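Counter-mounted arm from Prikaletti: worth it for a small kitchen?

Posted in Kitchen & Home Automation

cornerunit_b
I've been going back and forth on this for most of October and I need somebody to talk me into it or out of it. The Prikaletti is the single-arm kit that sits at the front edge of your counter and reaches back over it. They've got a rental deal now, 145 a month with setup included, or you can buy the whole thing outright, which I'm not doing until I've lived with one.

My kitchen is tiny. One run of counter, a toaster oven that never moves, jars along the back wall, and a little set of bamboo drawers that I open maybe thirty times a day. I don't need it to cook. I have a bad shoulder and what I want is the boring stuff: drawer open, drawer shut, hand me the thing, put the thing back. The brochure talks a lot about "everyday reach" and then shows a kitchen the size of a tennis court, so that didn't help much.

Has anyone run one on a normal crowded counter? Does it knock things over? And does the wrist camera really make a difference, or is that just the upsell? (The version without it is cheaper, obviously.)

saltpeanut
Hi! I've got one, and my counter sounds a lot like yours, so maybe I can save you some worrying. I went through Hedegaard, who do the install in my area, and they were in and out before lunch on a Thursday. The arm comes up from the front edge, so you do lose that middle spot where you'd normally stand and chop. That took me longer to get used to than the robot itself did.

Drawers are the best thing it does. I'd start there and ignore the rest of the menu for the first couple of weeks. You pick the drawer, you show it the closed position and the open position, and you let it practice with nothing inside. Mine is light bamboo, and I kept my toaster oven and all my canisters right where they were because I wanted to know if it could cope with my real mess -- no point testing it on a bare counter. I also put out a plate of toy fruit for it to work with later on, so I wasn't sacrificing bananas.

The wrist camera, yes, get it. The overhead view is what you'll look at on your tablet, but the close-up is what tells you if the fingers are anywhere near the thing you care about.

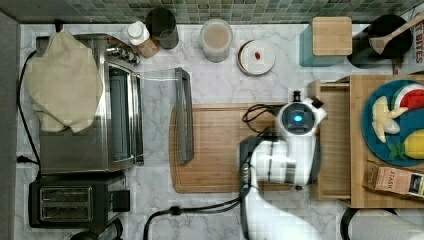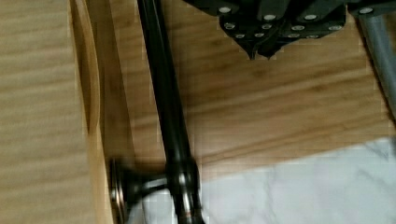
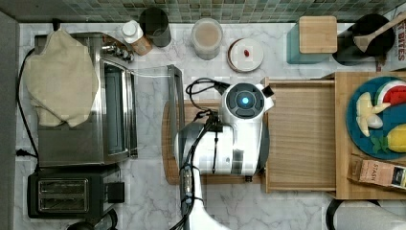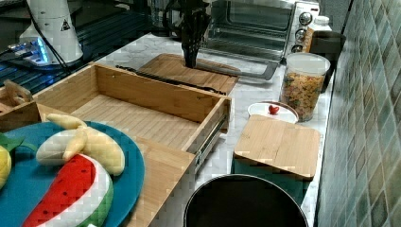 Same counter in all four, and the second one is the wrist view.

driftless_em jumping in to disagree a little, sorry! I had the Prikaletti for one rental term and sent it back. Drawers were fine for me too, no complaints there, but "hand me the thing" was a different story. Anything see-through gave mine fits. I have a clear acrylic recipe stand and it would reach as if the stand wasn't there at all. Support told me to stick tape along the edges, which did help, and looked terrible. If you have a lot of glass out, think about where it's going to live.

The other thing is cables. They come down along the arm, and on a short counter you have to plan for them or you'll be setting your coffee down on them every morning. I ended up buying the Skitavbridge clip set, and I think that should have been in the box at this price.

And do the math on renting. I paid 622 all told by the time I'd added the wrist camera and the return shipping, and nobody had mentioned the return shipping to me on the phone. Ask for it in writing.

saltpeanut
Fair point on the clear stuff! I should have said that. I move it slower when there's glass anywhere near the path, there's a speed slider under Motion. Mine hasn't tipped a jar yet but I do keep the tall ones pushed to the back wall. And you're right about the return shipping, it's in the small print on the second page.

To cornerunit_b -- if it's mainly your shoulder, ask them for the low drawer routine. It isn't on the main list and the installer had to switch it on for me.

toolbelt77
get the Staringate instead, its cheaper and it does the same thing

driftless_em
The Staringate needs a ceiling rail though? I looked at it and my landlord said no before I'd finished the sentence.

cornerunit_b
I rent too, so the rail is out. Thank you both, this is way more than I got from the sales chat. I'm going to measure the front edge tonight and call Hedegaard about the low drawer thing. Does the clamp need a flat underside, or can it go over a lip? Mine has a lip.

saltpeanut
Over a lip is okay if it's a small one. They have a spacer for it, ask them to bring both sizes.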